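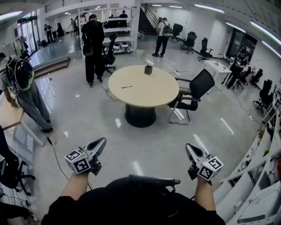
Our Trolix two-hand kit loses the left gripper partway through a take. The right one tracks normally. We are on the evaluation license, arranged through Stoyanova, and the kit is set up at our Gotasbridge site. When the dropout happens the left pose freezes in the recorder, stays frozen for up to 2 seconds, then jumps to the correct position. Both marker cubes are mounted, the white ones with the black codes, one on each gripper, and the operator was holding the tools out in front at chest height with nothing between them and the head camera. I mention it because the first page of the help guide says to check for a blocked cube.

Opened: 23 July 2022
Product: Trolix handheld gripper kit, pair
Status: Resolved, follow-up open
Priority: Normal

Steps already tried by customer:
Restarted the recorder. No change.
Wiped both cubes with a dry cloth. No change.
Swapped the USB cables left to right. The problem stayed with the left gripper.
Ran the room calibration again. It passed.

Reply from Vika support

Thank you for the details. Since the fault did not move with the cable, we can rule the cable out. Please check the following and send the log folder from one bad take.

1. Open Device Settings and read the cube ID listed for each hand. The two IDs must be different.
2. Check the exposure setting on the head camera. On Auto, ceiling lights can wash out the codes when the operator looks up.
3. Run the pick test. Hold a pen or marker upright in the fingers, keep it there for a slow count of ten, and watch the left pose on the screen. Repeat with the right.

Reply from customer

Cube IDs are different. Exposure was on Auto. We set it to Manual at the default value and the room still looks bright enough in the preview. The pick test with a black marker pen ran clean on the right. On the left it froze once. 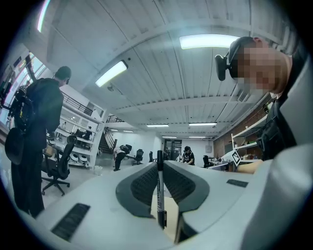 We then repeated the left test with the operator standing farther from the table, and it froze again, so I don't think distance matters. Log folder is attached. The bad take is number 7.

Reply from Vika support

We found it in the log. The left gripper is sending its data with old firmware, and the recorder drops the hand whenever the packet buffer passes 900. The right gripper already has the May update. Please update the left one from the Device Settings page. Leave it plugged in until the progress bar closes, then restart the recorder and repeat the pick test. Exposure can stay on Manual.

Reply from customer

Updated. Left pick test is clean and so was a full session after it. One request: the recorder should warn when the two grippers are on different firmware. It shows a green check for both right now.

Reply from Vika support

Request passed to the recorder team. We are closing the tracking issue and keeping the ticket open for the firmware warning.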